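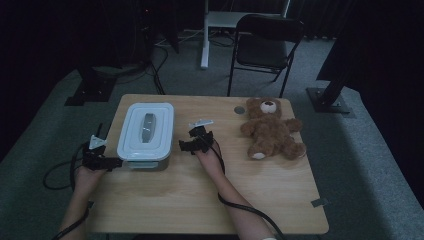
Lidded box and the brown bear, light table, August.

Soft toy storage, notebook, August

Started 2 pm. Carrying on with the question of how we store the plush toys between loans. Up to now they've gone on open shelves in the back, and by the end of summer they're dusty and the light-colored parts look gray. Plan is to move everything to lidded boxes if the boxes are any good. Trying the white one with the handle in the lid first and the brown bear as the test toy.

Box notes. White plastic, lower part a bit see-through, lid with a raised rim and a gray oval handle in the center. You can tell something is inside without opening it but you can't tell what. For the shelf that means a label on the front, on the body of the box. Do not label the lid. We did that with the puzzle boxes and the lids got swapped inside a month.

The center of the lid is recessed. I wanted to know if a second box would sit in it without sliding. Stacked two, pushed the top one sideways with a hand, it stayed put. Pushed harder and the whole stack moved. The handle didn't seem to get in the way. Have not tried three high and don't want to on the tall shelf.

Lid. Goes on evenly if you press at opposite corners. If you press in the middle only, one corner stays up and looks closed when it isn't. Ran a finger around the rim each time after that. Worth putting on the instruction card, one line, nothing longer.

Lifting by the lid handle: fine with the bear in it. Tried again with a bag of wooden blocks and I could feel the lid flexing, so I put a hand under it. Rule for now is plush only in this kind of box, blocks stay in the bins.

Bear notes. Light brown, cream muzzle, white foot pad. Arms stick out to the sides and they don't like to fold. Put in on its back the arms push against the walls and the lid rides up. Put in on its side with the arms brought forward, the lid closes. Sitting up does not work at all, the head is too high. Left it on its side for an hour and took it out to check the fur. A flat patch on one ear, came back after brushing with fingers. Will leave it in overnight and look again tomorrow before deciding anything.

Cleaning before boxing. Nothing goes in a closed box damp. The Daston sheet says surface wash and air dry, and gives no drying time, so I'm going with a full night on the rack and a squeeze test at the seams in the morning. The bear was washed last week and felt dry all through. Smelled of the soap a little, nothing else.

Wiped out the box with a plain damp cloth, then a dry one. It picked up lint from the dry cloth almost at once. Switched to the smooth cloths from the Kastham order and that was better. Ask if we have more of those.

Table. Working on the light wood one with the rounded corners. Good height for this. The room is dim in that spot and I had to carry the bear to the window to check the muzzle for stains. A lamp would fix it. There's one in the Mwakyusa room that doesn't get much use, will ask.

Numbers for ordering. The catalog price break is at 100 boxes, which is far more than we need unless the Etis branch wants to go in with us. The full toy list has 2,000 entries, but most of that is games and building sets and never gets near this shelf. I'd like to buy 6 to begin with, fill them, and see how the shelf looks after a month.

Labels: the paper ones peeled at the corner when I wiped the box. The plastic ones held. Write the toy number large and the name small underneath. People look for the number. Also put on the label how the toy lies in the box ("on side, arms in front" for the bear), otherwise the next person will force the lid down.

Not settled:
Whether to put a sheet of tissue under the toy. It keeps the fur off the plastic but ends up on the floor whenever a box gets opened.
What to do with the long-armed monkey, too big for this box whichever way it goes in.
Whether the see-through part yellows on the window side. Keep one box there and one on the inner wall and compare at the end of the season.

Stopped at 4:30. Bear back in the box, on its side, lid checked all the way around. Box is on the second shelf at the left end with a temporary label. Please don't move it before I've looked at the ear.

Next morning, added: ear flat again, worse than after the hour. Brushed it and most of it came up. Turned the bear onto its other side and closed the lid. Borrowed the lamp.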